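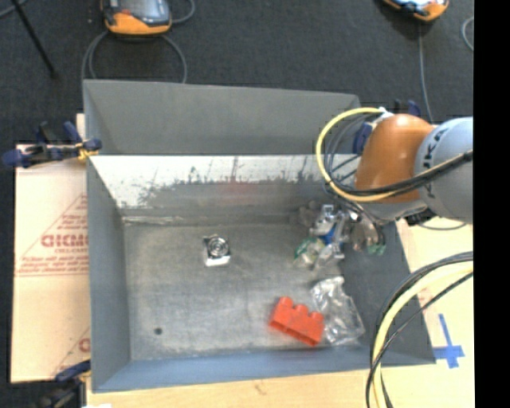 September is when I finally deal with the odds and ends. You know the ones. They ride around in coat pockets all summer, they end up on the windowsill at the Plulwood workshop, and by the time the evenings draw in there's a drift of them behind the kettle that could stop a door. So this month's tidying corner is all about the catch-all bin, and why I've stopped feeling guilty about mine.

I used to be a drawer person. I had a lovely shallow drawer with dividers (from the Levberg closing sale, 32 dollars, and I was so proud of it) and every little thing was supposed to have a slot. Well, a toy building block doesn't fit in a slot meant for batteries, and neither does a crumpled bit of clear packaging that you're keeping in case something needs to go back to the store. I'd end up shoving the drawer shut with my hip and then not being able to open it again!

A metal bin is so much more forgiving. It's big, it's gray, and you can see right down to the bottom of it. It also doesn't care what you throw at it. Scuffs and scratches all over the inside back wall, worn patches on the floor, and it's still a perfectly good bin. I wouldn't want to eat my lunch out of it, but for sorting it's just right, and a high-sided one on a table saves your back too. I tried it on the ground for a week and I was walking like my grandmother.

My way of doing it is pretty simple. Everything loose goes in, no thinking allowed. Then I set the kitchen timer for 11 minutes and start taking things out one at a time. Toys first -- they're bright, so they're easy to spot, and a red-orange block practically waves at you. Packaging next. Clear plastic is the sneaky stuff, it slides into the corners and half disappears, so I run a hand along the bottom edge of each wall before I decide I'm done. Whatever's left is the real puzzle pile, all the boxy little whatsits that belong to something, somewhere.

For the puzzle pile I keep 3 envelopes: one for home, one for the workshop, and one that just says "ask." The ask envelope comes along to our swap table, and you'd be surprised how often somebody pounces on a thing I was ready to toss. Last spring I made a list of everything that had gone through the bin since the new year and it came to 208 items, which I found both impressive and a little alarming.

If you've got a bin you like (or a drawer that really does work, I'm willing to be convinced), bring it up at the next Xue evening. We start at 7 p.m. in the back room on Plustemberg Street, and there'll be coffee -- and please bring your own mug, we're down to the chipped ones again.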